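Two controllers, one brick path

2020-06-10

We've finally had the two drive controllers out on real ground, and it was the most fun the Esholm group has had in months! Up to now both had only done laps of the indoor hall at Ladurthorpe, where the floor is flat, clean and (let's face it) a bit kind to everybody.

The Bustamante controller is the one we've run since November. It holds speed beautifully but corrects its heading in little jerks, and on paving you hear every one of them. The Fellunico board is newer to us and took 2 evenings to set up, mostly because the wheel encoder settings were spread over three menus. Once it was talking to the motors, though – wow, what a smooth start from standstill.

We did 20 runs outdoors, ten with each controller, same battery, same wheels, same camera mount. Ngozi Okeke drove the first few by hand so we'd have something to compare against, then we let the software take over.

Brick paving is a great test surface. The joints shake the camera, and dust and sand change the grip from one stretch to the next.

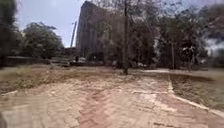

On the numbers, the Bustamante drifted 27 cm from the planned line at its worst and the Fellunico 13 cm. That's a bigger gap than any of us guessed! The older controller did stop more cleanly, so we're not ready to pull it out of the cart yet. Next we want to swap the camera mount for one with softer rubber feet and repeat the lot. If you have a spare set of feet, or fancy doing some of the driving, reply to this newsletter and Ngozi will add you to the list.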